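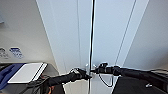 By the Telero Boxing staff, Jultville
April 2024

We don't promise anyone a title. Most gyms that do have never had a fighter go 5 rounds. 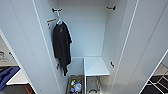 A white wardrobe with its doors open.

Telero teaches footwork, defense and a decent jab. Be wary of any coach, ours included, who wants you sparring in your first month. We doubt most gadgets too, and the Nodell punch tracker we tried is back in its box.
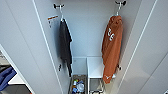

Dues are $100 a month, with no contract. Come watch a class at 200 Cortés Street before you pay.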